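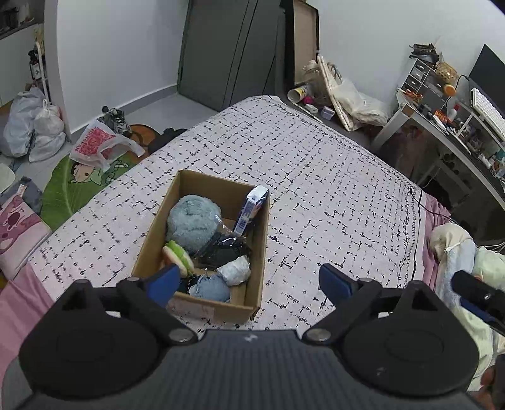
Open cardboard box on the pink grid duvet, mixed contents, June.

Notebook, packaging and postage trial, entry for June, started 4:20 pm

Second go at the void fill question. Skevammont's leaflet says their paper fill "cuts transit damage by half against plastic film", and Clunatham want to know whether we should switch the whole mail-out over to it before the autumn orders. I said I would believe it when I saw the drop figures. I have now seen some drop figures and I still don't believe it, so I am writing down why while it is fresh.

What we did. Same carton size for every run, same tape, same load inside. The load is the dummy one made up from a bag of sand and a glazed tile, because the tile either cracks or it doesn't and there is no arguing over it afterwards. Paper fill in one lot, the old air pillows in the other. Dropped flat, on an edge and on a corner, from bench height.

Starting weight of the packed carton with paper was 418 g over the bare load. With air pillows it was a good deal less, too little for the kitchen scale to be trusted, so I have left that box in the table blank until the proper scale comes back. Paper is heavy. The leaflet does not mention that at all, and on the Allarano tariff it could push the larger orders up a band. Must check the band edges before anyone gets excited.

After the corner drops I weighed the paper again out of plain nosiness and got 409 g. I can't have lost 9 g of paper on the floor, I'd have seen it. Either the scale drifts as it warms up or the paper had taken up damp in the store and was drying out on the bench. Both are annoying. If it is damp then the fill weight depends on the weather, and any saving worked out to the gram is nonsense. Put a handful in an open tray by the window to see what it does overnight.

Results so far. Flat drops: no cracked tiles either way, so flat drops tell us nothing and I would stop doing them. Edge drops: one crack with air pillows, none with paper. Corner drops: cracks with both. I had hoped the corner drops would settle it and they didn't. You could get that edge result by tossing a coin.

The other thing that bothers me is the packing. I packed the paper cartons and I knew which they were. I'm fairly sure I crammed the paper in tighter than anybody would at the end of a long shift. The pillows go in how they go in, they don't give you much choice. So part of what we are testing is how keen I was.

The Asadi report gets quoted in the leaflet as backing for the "half" claim. Read it over lunch. It is a test on bottles, in a different carton, with a divider, and the comparison was against no fill whatsoever. Of course it did better than nothing! A jumper would do better than nothing. I don't see how you get from there to our tiles.

Settling — I left 3 packed cartons of each on the shelf that rattles when the compressor runs. The paper had dropped noticeably at the top and you could hear the load shift when tilted. The pillows looked the same as when they went in. This may matter more than the drops, given how long parcels spend in the back of a van, and I can't find a word on it from Skevammont.

To do
Get the proper scale back and redo the weights, paper and pillows both.
Have someone else pack, without being told what the test is for.
Edge and corner only, and a lot more of them.
Half a day on the rattling shelf, then drop those.
Ask Skevammont what their "half" is half of. I have asked 2 times already and been sent the same leaflet.

Tape on the last batch is lifting at one end. Probably dust on the board, wipe down first next time.

6:05 pm, stopped. Tray still by the window, please leave it.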